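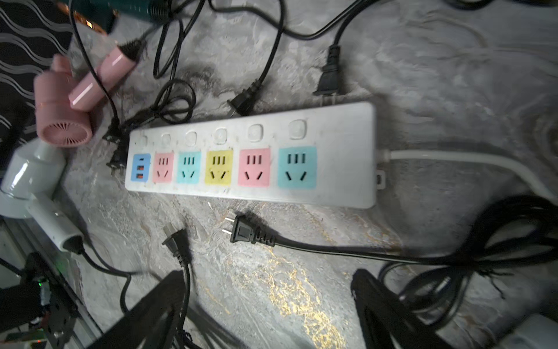 HAIR DRYERS AND POWER STRIP – MONTHLY CHECK
Training room, Rao Beauty Supply. March.

Do all checks with the strip unplugged at the wall. Write OK, REPAIR or OUT next to each line.

1. Housing of strip: cracks, scorching, loose end cap.
OK. Dust and smudges. Wipe with a dry cloth, no spray.

2. Switches: each one must click on and off and stay put.
OK on all but one. The switch nearest the cord feels soft. Look at it again next month.

3. Sockets: no melted edges, nothing stuck in the slots.
OK.

4. USB ports: orange inserts straight, no bent metal.
OK. These are for phones only. Someone had the Jollimix hand blender charger in there last month, and it belongs in the kitchen.

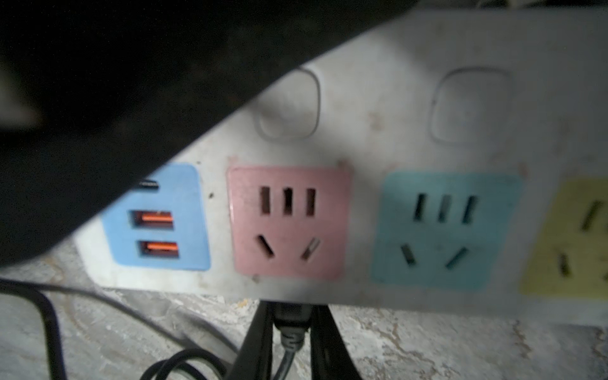

Items 1 and 4: marks on the housing, USB panel and pink outlet.

5. Rating label on strip: readable, and matches the sheet on the door.
OK.

6. Dryer cords: run each one through your fingers from plug to handle. Stop at any nick, flat spot or sticky patch.
REPAIR on one. The Zollemano cord is stiff where it enters the handle. Tagged and put on the shelf.

7. Plugs: prongs straight and tight, no browning.
OK.
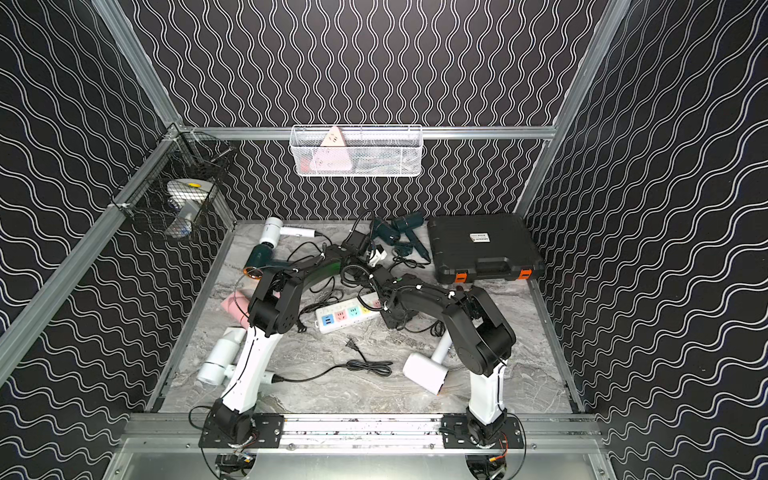

Checked and written up by Myung-ja Hong

8. Cord storage: no knots, no cords wound tight around a handle.
REPAIR. I have asked for this before. Lay the dryers out and work the cords apart one at a time. Do not pull on the plug end. Loose coils held with a Velcro tie are fine – rubber bands are not.

9. Filters: lint out of the back grille.
OK after cleaning. The Milten had the most in it. A dry toothbrush works well.

10. Load: a plug in every socket is allowed, but only 2 dryers may run at the same time, and on the low setting. This applies even when the class is running late. 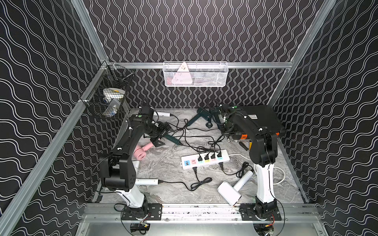

It also applies to the people who stay after to practice. A full strip looks like permission to switch everything on, so turn off the switches you are not using.

11. Test run: each dryer on low for 40 seconds, then cool. Listen for rattling and smell for burning.
OK, except the Zollemano, which was not run.

Still open: cord repair, soft switch, more Velcro ties. Next check before the April class.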